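6 May 2020 - Drokby depot, door gear bench

Second set of door operators from the Premell units stripped and gauged. Spindle nut wear within limits on all but unit 8, which shows 0.12 mm over at the closing end. Cycle counter on that one read 691 after reset, so the log before it is lost.
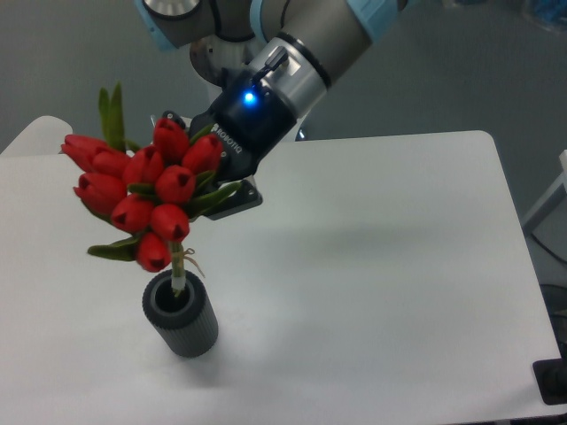
Dondilach replied that the limit assumes grease renewed every 3000 cycles, and asked which grease we had on. Old stock, I think - tin to be checked.

Refit unit 8 with new nut. Regauge in June.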